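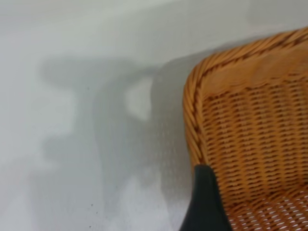

So I finally have the reading corner about halfway put together and I'm stuck on the wall. The room is nine feet across on that side, and I've moved the wicker chair in there first because it was the one thing I was sure about (I love that chair, the honey-orange color makes me happy every time I walk by). The wall is that pale gray-white that came with the house, totally bare, and the chair throws this big soft shadow across it that I've grown kind of fond of. It has a few little dark specks on it too, which I keep meaning to deal with. My question is whether I paint, hang something, or leave it alone and spend the money on a lamp. I have up to $700 for the whole corner and I'd like to have some of it left by the time my sister visits in July. What would you all do?
- porchlight_tee

---

mossandmortar wrote:
Oh, I love a wicker chair against a plain wall! Paint it, though. A cool gray next to that warm orange-tan is always going to feel a little bit like a waiting room to me. I did our den in a color called Pernus, a sort of dusty clay, and my old rattan rocker looked like it had been waiting its whole life for it. Two coats, one long afternoon, and I still had money for takeout.

---

Ifeanyi Adeyemi wrote:
I'm going to disagree with mossandmortar, in a friendly way. Clay behind orange wicker means the chair disappears, and you'll lose most of that shadow too, which to me is the nicest thing going on in that corner. Keep the wall pale. For the specks, try a damp sponge with one drop of dish soap and go easy, as flat paint will get shiny if you scrub at it. If they're chips and not dirt, dab a bit of leftover paint on with a cotton swab and feather it out.

I would put the money into a floor lamp with a bulb you can dim. We have the Husen one, it was $359 and I grumbled about it for a month, but I sit under it every single night now with my crossword and my tea.

---

mossandmortar wrote:
$359 for a lamp, Ifeanyi! My whole den cost less than that, counting the rocker. But okay, I'll give you the shadow. I hadn't thought about the shadow.

---

gus_in_the_attic wrote:
Whatever you do, put a cushion on it before your sister gets there. I fell asleep in my mother's wicker chair once in shorts and had the weave printed on the backs of my legs through dinner. Fleltent makes a round seat pad with ties that stays put pretty well, and you can throw the cover in the wash.

---

Titilayo Effiong wrote:
Does the back of the chair touch the wall at all? Mine did, and it left a long scuff I had to look at for two years. Pull it out a hand's width or so. You'll get a softer shadow that way too, if you and Ifeanyi are both keen on it.

I'm with the leave-it-bare people, mostly. If you really want something up there, one small print hung off to the side would be plenty. I have a Lefèvre botanical, a fern, and I've moved it to four different rooms and been pleased with it in every one.

---

porchlight_tee wrote:
You are all so nice, thank you! Titilayo, I went and checked and I'm moving it out a little more to be safe. I tried the sponge this morning on one of the specks and it came right off, so that's dirt, and I'm slightly embarrassed. I think I'm leaving the wall pale for now. Mossandmortar, please don't be mad, I'm going to look up that clay color for the hallway. Gus, cushion is going on the list. Still chewing on the lamp, so if anyone has one they like for under $200 I'm all ears.

---

mossandmortar wrote:
Not mad! Do the hallway, and then come back and show us.

Related threads
Cleaning a dusty cane chair without soaking it
Best dimmable bulbs for reading
Touching up flat paint (858 replies)
Small rug under one chair, yes or no?
Rattan and cats: share your tips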